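The planner that closes the lid

Matúš Kolář has been promising me for most of a year that his planning software would change my mind. 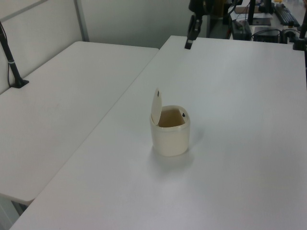 He starts with the numbers, as people selling planners tend to. His team's package, Dodon, has been run on lidded containers 2,000 times, and it got the lid where it was meant to go in 1,633 of them. I ask what happened in the rest. "Mostly it stopped," he says. "It decided it wasn't sure and it stopped. I count that as a failure but I don't mind it."

I mind it a bit. A arm that stops and waits for a person is a cheap way of looking careful, and I say so. Kolář shrugs. Before Dodon he spent four years at Flato writing motion code for packing lines, where stopping meant a phone call at night, and he says he has done his share of pressing on regardless.

The idea behind Dodon is easy to state. Older planners work out a path for the arm and then follow it. Dodon works out a path, follows a short piece of it, looks again and works out the rest. For a lid this matters, he says, as a hinge only lets the thing move one way, and if the software has the hinge a centimetre out then the gripper ends up pushing the whole container along the table. "You can watch it do that. It's very calm. It thinks it is closing a lid and it is taking a bin for a walk."

So the clever part is guessing the hinge? "Guessing the hinge, and being willing to drop the guess." The guess comes from a separate perception module called Mimis, which Kolář didn't write and is plainly fed up with. Mimis is good on dark lids and poor on pale ones against pale tables. When I ask whether that isn't rather a lot of the world's lids and tables, he laughs and says yes, that was raised.

What bothers me more is how the tests are set up. One container at a time, on a clear patch of table, under the same lights. I've been shown a lot of software that was brilliant on a clear patch of table. Kolář doesn't argue. They have tried clutter, he says, in a batch of 459 runs, and he won't give me the result until they have gone through the logs. I tell him that sounds like a bad result. "It sounds like logs," he says.

He is better company on the tooling, which takes up most of his week. The replay viewer was rewritten in June so that you can drag back to any moment in a run and see what the planner believed then, next to what the camera had. Before that they were reading text files. One bug, a clock on the gripper running 9 milliseconds behind the arm, had been blamed on the planner, the hinge guess and the table before anyone lined the two up. "The whole Polák branch was written to fix a problem we didn't have," he says. It has not been deleted -- parts of it are still in use, and he isn't certain which.

Would he let Dodon loose in a kitchen? No. In a warehouse? "With a fence." I ask what it would take to lose the fence and he talks for some time about contact forces, and I come away with the impression that the answer is years.

He has offered to run the clutter tests again with me in the room, with objects I bring from home. I've said I'll bring the pedal bin.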